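4 May 2023

Back on the release branch this morning. The nightly run on Stunari had gone red again, 15 failures this time, all in the import module. I spent the first hour reading logs before I touched any code. Nine of the failures were the same thing: a date parser that takes the locale from whichever machine the build lands on. It passes on my laptop and fails on the server, as it has done since we moved the builds to Clorkitell.

Pinned the locale in the test setup and ran the module again. Down to six. Three of those were tests that depend on each other's leftovers, so I split them up and gave each one its own data. The rest are real bugs, I think, and I have written tickets for them.
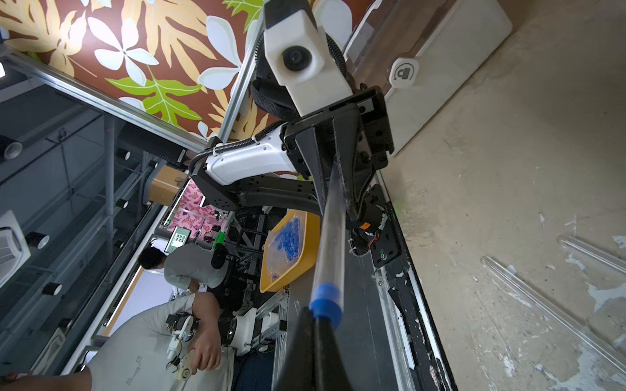

Two at the station, gripper in front.

After lunch we argued over whether to keep the full regression suite on every commit. It takes nearly 900 seconds now and people have started pushing without waiting for it. My view is that the slow tests should go to the nightly run and the quick ones should stay where they are. The other view is that anything moved to nightly gets ignored. Both are fair. We left it that I would tag the slow ones and we would look at the timings again in June.

Started tagging. Got as far as the Shezi connector and stopped, because half of its tests have no names worth reading. "test_case_b2" could be anything. Renamed a few and left the others.

Zusen review at four. Short. They want the export fix in this release and I said yes, provided the import bugs are closed first -- which I should have checked before saying it.

Left the full suite running when I went home. Need to clear the old build folders tomorrow, the disk warning has come up twice.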